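# Um par de garras, uma cama e muita fruta

Confesso que quando a Vestine me propôs testar o kit de garras manuais, respondi que sim antes de ler a mensagem até ao fim. Passo a vida a escrever sobre robôs dos outros e raramente me deixam mexer em alguma coisa (com razão, dirá quem me conhece!). O kit vem num par, uma garra para cada mão, e o serviço funciona assim: nós fazemos as tarefas cá em casa, a Vestine recebe as gravações e devolve-as limpas e prontas para treinar um braço robótico. O aluguer custa 300 euros por mês, com cabos, luvas e apoio por telefone.

A primeira coisa que aprendi foi a esquecer a força. Os dedos têm umas almofadas azuis com ranhuras que agarram muito mais do que eu esperava, e no primeiro dia apertei tudo como se fosse fugir. O tomate foi o meu professor – pele brilhante, forma a puxar para o comprido, zero paciência para brutos.

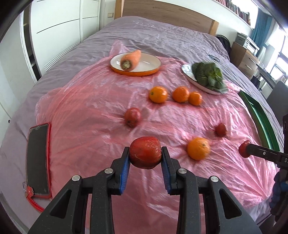 ## O que se ganha em trabalhar com as duas mãos

Com uma garra só, qualquer pessoa se safa em 5 minutos. Com duas a conversa muda, e é aí que o kit justifica o preço. A mão esquerda quer sempre ajudar a direita, cruzam-se, atrapalham-se, e eu dava por mim a prender a respiração por causa de uma tangerina. O manual sugere sessões de 40 minutos, e acho bem, porque depois disso os meus pulsos já se queixavam.

Do que gostei mesmo: o gatilho é suave, a preparação é rápida e o relatório que chega no fim de cada sessão diz-nos quais as gravações aproveitadas. Enviei 1364 ao longo do teste e quase 300 voltaram recusadas, na maioria por movimentos bruscos. Doeu um bocadinho, mas tinham razão.

Do que gostei menos: o peso (sente-se bem no antebraço), o cabo, que pede alguma arrumação, e a aplicação da Lernent que acompanha o serviço, com menus dentro de menus dentro de menus. O kit rival da Backlund, que experimentei em setembro, é mais leve, mas escorrega imenso nas peças pequenas. Neste, um morango artificial fica entre as duas almofadas sem drama nenhum, e olhem que eu tentei complicar!

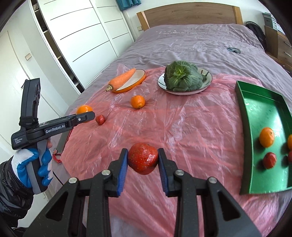 Branwen Mathias, com quem falei ao telefone, é menos entusiasta do que eu: acha que o kit compensa para quem grava todas as semanas, mas que para uma experiência de fim de semana o aluguer mensal é um exagero, e gostava que houvesse uma modalidade ao dia. Fiz chegar a sugestão à Vestine, que me respondeu que está a estudar o assunto.

Por mim, fico com o par mais um mês. Quero repetir as folhas verdes, que são um pesadelo de agarrar, e depois passar aos talheres. Os pedidos de aluguer fazem-se no balcão da Vestine em Plodovside ou por correio eletrónico, e convém reservar com antecedência.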